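Tagged: Student Projects / Creative Writing / Popular Fiction

My project: how does a blurb sell a love story?

For my term project I wanted to look at the back covers of romance novels, mostly because I read far too many of them and thought I might as well get some marks for it. My tutor, So-yul Wi, said yes straight away and then asked how I was going to measure anything (fair point!).

I ended up with 57 blurbs, all copied out by hand from the paperback shelves in the Dunton library. For each one I noted who gets named first, when the love interest turns up, and what is supposed to be keeping the couple apart. I left out anything historical, as the blurbs run much longer and I'd have been there until summer.

The heroine was named first in most of them, and the obstacle was very often a job. Somebody wants to buy somebody's bakery, that kind of thing. Old family quarrels came up far less than I'd expected. Only four blurbs gave away the ending, and one of those was for a sequel, so I'm not sure it counts.
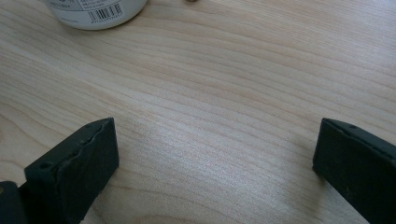 The second half was the practical bit. I wrote a 900-word opening chapter called Belari, about a vet and the man selling her practice, and then seven different blurbs for it. One was all questions, one was in his voice, one was barely two lines long. My reading group voted on a Wednesday and the two-line one won easily, which annoyed me a bit because it took me five minutes and the others took days.

If I did it again I'd get votes from people who don't read romance at all. My friend Kang picked the funny one — he'd never normally touch the stuff — and I'd love to know if others like him would do the same. I'd also like to change the vet's surname. Grolik looked fine in chapter one but it's hard work in a kissing scene.

The full list of blurbs is in the appendix, in the order I found them.

Back to top | Contact the department | © Student Work Archive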